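Dondham Workshop Course
Handout 2: Setting up and looking after the two-arm bench

You'll each get a turn at running the Fu cell before the end of August, and I'd like you to have read this first. It covers the start of a session, the weekly checks, and the things I get asked when I've just sat down with a cup of tea. The joint numbering and the software side are in the Postholm notes, so I'm leaving those out.

Before you switch anything on

Start with the bench itself. Both arms are bolted to black plates that sit on the side rails, and the plates can creep if the bolts aren't nipped up properly. Put a hand on each plate and give it a good firm shove. If you feel any play at all, stop there and get the hex keys out. Please don't just lean on the arm to test it! You'll be loading the joints and learning very little about the bolts.

Then look along the rails for stray bits. Small screws love the slots in the extrusion and they always seem to end up right under a plate.

Cables

I'm fussy about cables, I admit it. Most of the stoppages in last year's log were cables, and most of those were a cable somebody had tidied up too tightly. A neat cable looks lovely until the elbow folds. You want enough slack for the arm to reach right across the bench and come all the way back – so leave a proper arch over the forearm and a little loop at the wrist, and tie at the links, never across a joint.

With the power off, move each arm slowly by hand through its whole reach and watch the cable the entire way. If it goes straight at any point, it's too short. If it drags on the wood, it's too long. Do one arm, park it, then do the other.

Homing

Left arm first, then right. It doesn't matter to the controller, but it matters to me, as the log is written that way round and I get muddled otherwise. Keep your hands off the bench while an arm is homing, and remember the right elbow swings out past the edge of the table when the forearm folds back. Give it room.

The Isodano sheet gives a home reading for the base joint, and on our bench it should come up as 173 on both arms. If you get anything else, home again. If it's still wrong the second time, write down what you saw and leave it for me. Don't re-zero it yourself, however tempting the button looks.

Gripper fingers

Wipe the finger tips with a dry cloth at the start and end of every session. No solvent, please, it makes the rounded tips go tacky. Open and close each gripper a few times and listen. A click at the end of travel is fine, a grinding noise isn't.

Change the tips every 100 hours, or sooner if they've gone shiny. The last pair managed some 173 hours before I noticed, and by then they were dropping everything smooth we gave them. My fault entirely, and it's why there's now an hours column in the log.

The handover check

Once both arms are homed and clean, we run them towards each other at low speed over a container. What you're checking is the gap. The grippers should come in from either side of it without the fingers touching each other, and the forearms should stay well clear of anything lying on the wood. Small dropper bottles are good for this – they roll if you so much as brush them, so a clumsy path shows up straight away.

Keep your desk lamp up by the far rail for the check, and have one hand near the stop the first time through. Take it slowly, then pause with the grippers close together and look at it from both sides before you carry on.
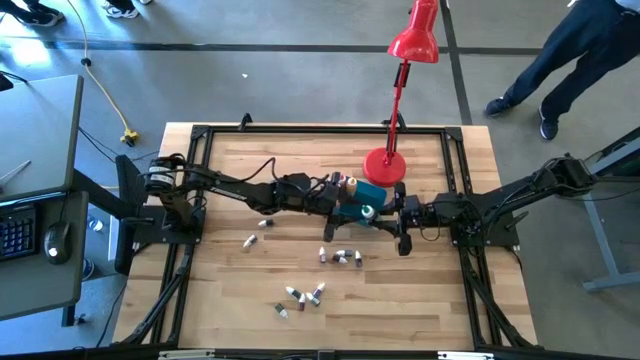
Shutting down

Open both grippers, back the arms away from each other, and only then cut the power. Support the forearms as you do it, as they sag a bit when the motors let go. Pick up the bottles, wipe the finger tips, fill in the hours column and note anything odd, even if it sorted itself out. The hex keys go back in the tray by the door.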